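Farquharson Ward Election Group
Minutes, open meeting on polling places and the September vote

Draft, to be agreed next time.
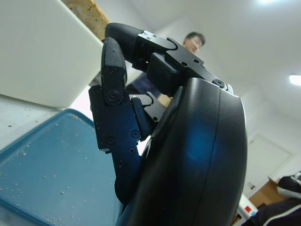

Fernberg, 22/02/2024

Started late, heating off. Apologies from the Collen branch, snowed under with leaflets.

1. Last minutes
Agreed. One correction: the hustings is at Grerus Hall, not the school.

2. Polling places
Council wants to close the Collen station and send everyone to Farquharson Road. 198 voters on the list there, 121 of them turned out last time. Bus doesn't run after six. Strong feeling against. Point made that postal votes are fine but forms went out late last year and some people gave up. Reply to consultation to be drafted, objecting. All in favour, one abstention.

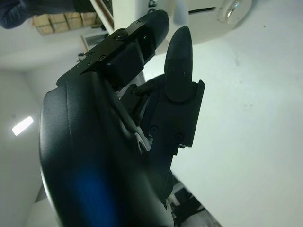 Gripper close up, blue reflection on the housing

3. Voter ID
Still confusion over which bus passes count. Council leaflet is too long and the print too small. We will do our own, one side of A4, big type. Needs checking against the offical list before printing. Someone asked about large print and Welsh, no answer yet.

4. Hustings
All parties invited, 4 have said yes. Independents to get same time as everyone else, this was argued over for a while. Written questions beforehand plus some from the floor. Nothing on candidates' private lives. Chair from outside the ward if poss.
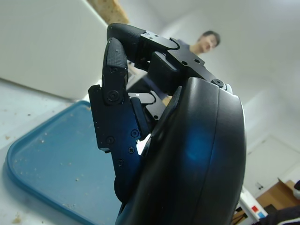

Black hand, fingers bent forward

5. Money
£69 in hand after hall hire. Leaflet printing will take most of it. Ask Fernberg branch to go halves. No objections.

6. AOB
Posters on the railings by the bridge, complaint recieved, ours to come down by the weekend.

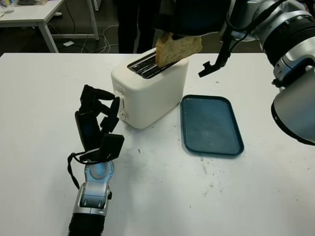

Also the noticeboard key is missing again. Whoever has it please drop it at Grerus Hall, the office is open mornings. New member's forms on the side table, take one.

Next meeting: date to be sent round once the hall confirms.

Closed 9.10.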